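Fludthorpe gear shop puts two-armed cell on day shift, keeps bench crew

FLUDTHORPE, Sep 1, 2026 — The small-gear bench at Corkeditz has a new coworker, and the people who used to do that job by hand are now mostly the ones telling it what to do.

The company, which builds gear units for pumps and feeders, has been running a two-armed assembly cell on the day shift since February. It went live for regular orders last month. Management says no jobs cut. The union local says it has that in writing, through the end of next year anyway.

Work is simple to describe and hard on the hands. Gears go onto pins on a round base plate. Pick up, line up the bore, lower it, feel for the teeth to mesh. Then the next one. On a full day the bench used to turn out 548 plates, split among whoever was on. 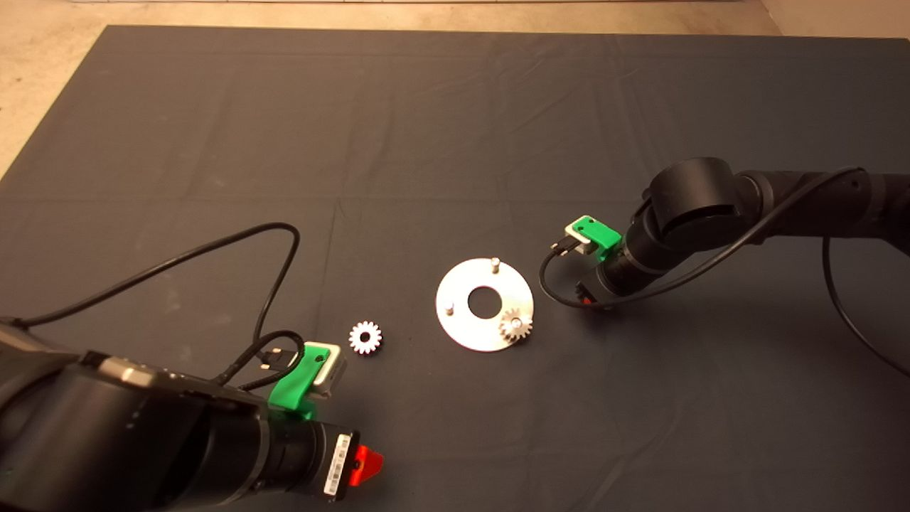

Sore thumbs and wrists were the main complaint, according to the shop's own injury log, and the reason the bench was picked first. Turnover there was the worst in the building. New hires lasted a few weeks and asked to move to packing.

Bench crew is 19 people. Under the new schedule only two of them are at the cell at any time, one watching the arms and one loading plates and checking finished pieces. The others rotate through inspection, rework and the larger units, which are still built by hand and will be for a while.

Nobody's pay went down. Cell operators get a bump after 29 hours of training, done on the clock. Several on the crew said that should have been offered to everyone at once instead of by seniority. The company says a second round is coming, no date given.

The training is the part that suprised people. Operators guide the arms through the job themselves, over and over, and those runs are what the system learns from. So the old tricks count. Coming at the pin slightly tilted, a small turn before pressing down. One assembler with many years on the bench said she spent her first morning trying to work out what her own fingers do.

Not everybody is happy about it. A few workers said they feel like they are handing over what they know and getting a small raise for it. The local wants the recorded runs covered in the next contract — who owns them, and whether they can be used at other sites. Talks on that are still open.

What changes on the floor

Grip checks. Each arm has a small camera near the gripper, and the operator watches that view while a gear is being held. If it sits crooked in the fingers, operator stops the arm and resets. Pads on the fingers get looked at every shift and swapped when worn.

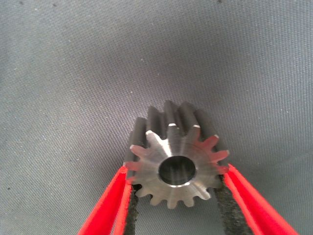
Loose parts. Gears are set out on a dark cloth before a run, plate in reach. Bins come later, the company says, once the arms can handle a pile.

Pace. The cell is slower than a good assembler, and everyone asked agreed on that. It doesn't tire by mid afternoon, though, and the crew says the rush before shift change has eased off.

Stops. Anyone on the floor can halt the cell, no sign-off needed. That was a union ask and it went in on day one.

The cell was put together by Grirnero, an integrator that also handles service calls. Early weeks were rough, with cables snagging and long waits for a technician. Operators have since been cleared to do basic fixes on there own.

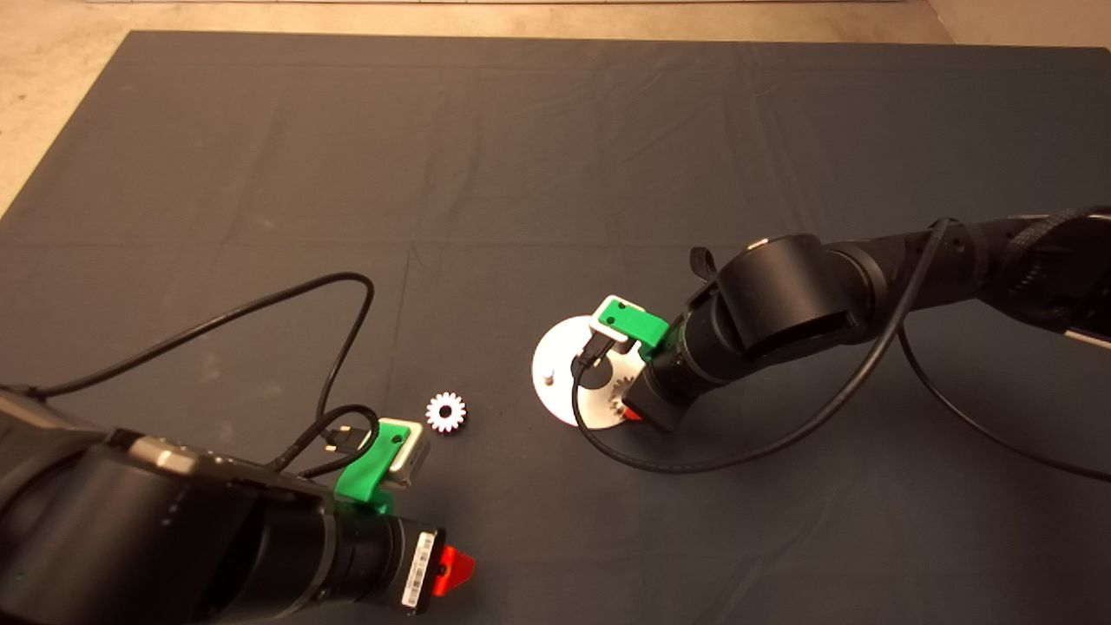
The two-armed cell at Corkeditz, with gears and a base plate on the work mat.

A second cell is planned for the Appiah building across the road, pending the contract talks. The company would not give a price for either one. Crew meeting on the new rotation is set for later this month, in the break room, both shifts invited.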